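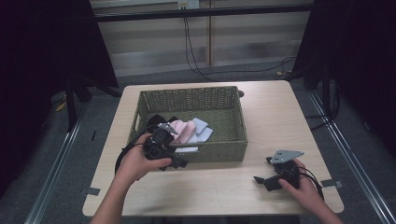
Speaker notes: Linen and Laundry Standards in Residential Care
Kenneth Dizon, Lindsay Regional Care Forum, 10/24/22

Opening

Acknowledge the hosts and thank Ilona Vörös for the invitation. State the purpose of the session: to report on the first year of the revised linen standard and to seek comment before the May review.

Background

The standard applies to 43 residences. Before its adoption, each site kept its own rules on sorting, labelling and return of personal items. In the year prior, 1,202 items were reported missing by residents or their families. Pause here. Families raise lost clothing more often than meals.

What changed

Personal items are now labelled at admission and returned to the resident's room by the same staff member who collected them. Shared linen is handled separately. Refer to the Widau pilot, led by Eugénie Cordier, and note that four sites have asked for more time.
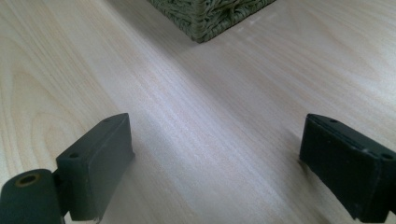
Return of items is the part of the standard that has drawn the most comment. Residents told us they did not wish to have clothing left in plastic bags at the door. The recommended practice is an open container, such as a woven basket, set on a table where the resident can reach it. Sites may choose their own containers, provided they can be wiped down between rooms.

Costs

Refer to the handout. Labelling supplies are budgeted centrally until May. Questions on invoicing go to Lilla Gulyás.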